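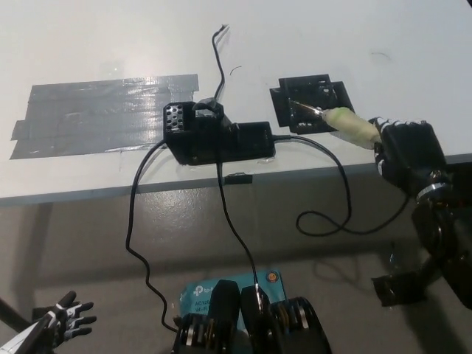
How to test your standby generator under load

Many owners of a standby generator start it once per month, listen to it for some minutes and switch it off again. This is better than nothing, but it tells you only that the engine can start. A diesel engine which always runs without load does not become warm enough, and unburned fuel collects in the exhaust. With a load test you find out if the set can carry your building.

In this page I explain the test how we do it for small sites, such as a bakery, a workshop or a farm with cooling. It is written for a set with an automatic transfer switch. Our own is a Garken with a Drosteck transfer panel, so the names of the buttons can be different at your place.

Before you begin

Read the manual of the generator and find the rated power. It is given in kVA and in kW, and you need the kW. Check the oil, the coolant and the fuel. Look at the battery terminals and clean them if there is white powder on them. Tell everybody in the building on which hour the power will be interrupted, and ask them to save their work. Elevators must be empty and locked.

If you do not have a qualified electrician, do not open the transfer panel. All steps on this page are done from the outside, with the door closed.

The test

Start the generator by hand and let it run without load for three minutes. Write down the voltage, the frequency and the oil pressure. The frequency should be a little above 60 Hz at this moment, this is normal for many mechanical governors.

Now set the transfer switch to TEST. On our panel you must hold the button for two seconds. The building goes over to the generator, and you will hear the engine work harder. Look at the frequency immediately. It drops, and then it must come back and stay steady. If it keeps going up and down, stop the test and call your service company.

Add the big consumers one after the other, the cold room first, then the compressors, then the ovens. Wait between them until the engine sounds even. Do not start two motors at the same moment, because the starting current of a motor is much higher than its running current.

Try to reach at least one third of the rated power and keep it there until the coolant temperature does not rise anymore. For us this takes roughly 2 hours in winter, in August it goes faster. If your building is too small to reach this load, you can rent a load bank. We rent ours from Harb.

After the test

Put the transfer switch back to AUTO and let the engine cool down without load before it stops. Many controllers do this alone. Check under the set for oil or coolant, fill the tank again, and confirm that the controller shows AUTO and no alarm. A set which was left in OFF after a test will not start in the next outage.

Write all values in the logbook, together with the hour counter. At 1000 hours we also change the coolant hoses, but follow the schedule of your own manufacturer.

Text: Rasha Hourani
Last change: 21st July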